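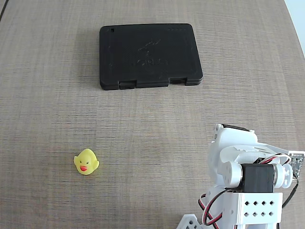
Search this site
Search

August 19, 2021

Up at six. Cleared the long table before breakfast, which I have been putting off since we got back from Ustotbridge. Most of what was on it was mail. Two letters from Clodent about the dental plan, both saying the same thing, and a bill from Neagu for the gutter work, $200, which I paid before I could lose it again. The rest went in the recycling.

Wiped the table down with dish soap and a damp rag. The top has that woven pattern in it, like cloth, and crumbs don't show until you run your hand over it. I had to go over the end by the wall twice. Then I dried it with a towel and left it alone while I ate.

By the time I sat down to work there were only two things I wanted out, the black case and the yellow duck. The duck is from the bathroom windowsill. I brought it in to wash it and then never took it back. It is a good color against the brown. The case is the one Brândușa Avram passed on to me in April when she moved to the smaller apartment. It has a raised rim and some kind of logo in the middle of the lid, black on black. I tried it under the lamp and then by the window and could make out something angular, maybe a bird, and lettering under it that I still can't read. I keep meaning to ask her what it says.

I measured it today because I want it to go on the shelf in the hall. The shelf is a Jasonitz one and not deep. It will fit if I turn the case so the two notches face out. I wrote the measurements on the back of an envelope and then threw the envelope out with the Clodent letters, so I had to measure again. Same numbers.

Brândușa called at lunch. She has 4 boxes left to unpack and says she is going to stop there and call them storage. Her knee is better. She asked if I wanted the blue curtains and I said no, then called her back an hour later and said yes. They may be long for the bedroom but I can hem them. She will bring them when she comes for the soup pot, probably next week if the car is out of the shop.

Hot in the afternoon. Kept the blinds down on the street side. I did 20 minutes on the drawers in the hall cabinet, set the timer and quit when it rang. Found the spare key for the mailbox, a roll of stamps, and the good tape measure, too late to be any use. Threw out old batteries, or put them in the bag for the drop-off anyway. The bag is getting heavy.

Walked to the post office and back after four. The step counter said 2,227, less than I expected for that distance. I took the shady side both ways. They have taken down the fence by the laundromat and there is nothing behind it but gravel.

Supper was eggs and the last of the tomatoes. Ate at the counter to keep the table clean one more day.

Still to do: duck back to the windowsill, hall shelf, call about the gutter over the back door because it still drips at the corner. Need thread for the curtains, white or the pale blue if they have it. Also eggs.

In bed by ten with the fan on.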